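Reviews > Workshop & Home Office

Kadness 140 Work Table: Eight Months In

I bought the Kadness 140 in March to replace a folding table that had started to sag in the middle. It is sold as a work table for small shops and spare rooms. The name comes from the width, 140 cm. I paid full price and have used it nearly every day.

Assembly took one evening. The legs bolt to a steel rail, and the rail screws to the underside of the top. The instructions are a single folded sheet, and step four shows the rail backwards. I had to undo eight screws and turn it around. Ludmila Kratochvíl bought the same table a month later and made the same mistake, so I assume the sheet has not been fixed.

The top is the reason to buy it. It comes oiled, and I gave it one more coat before using it. Coffee rings wipe off if you get to them the same day. Solder does not. I have two small burn marks near the front edge that I sanded lightly and then left alone. Pencil marks come up with a damp cloth.

It is also steady. I write at it, cut mats for picture frames at it, and clamp things to the edge. Kadness rates the table for 200 pounds spread evenly. I have had more than 100 pounds of books and boxes on one end with no visible bend.

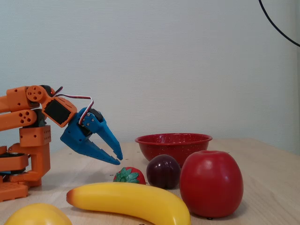

Orange arm and blue gripper over a light wooden tabletop.

The clamping edge could be better. The rail sits too close to the front, and a small clamp will not get past it. I bought two deeper ones from Ronedex and they fit. If you already own short clamps, measure first.

Height is fixed. I am fairly tall and it suits me standing for short jobs, but I need a raised stool to sit at it. Kadness sells shorter legs separately, and I think they should be offered as a choice when you order.

I also looked at the Sokol bench, which costs $406 and has a drawer. The drawer is shallow and the top felt thinner to me. Janka Procházka has one and likes it for sewing. For heavier work I would still pick the Kadness.

One of the foot caps split in the summer. Customer service sent a set of four without asking for a photo, and they arrived within the week.

Pros: solid top, little wobble, easy to refinish
Cons: wrong drawing in step four, fixed height, rail in the way of small clamps

Rating: 4 out of 5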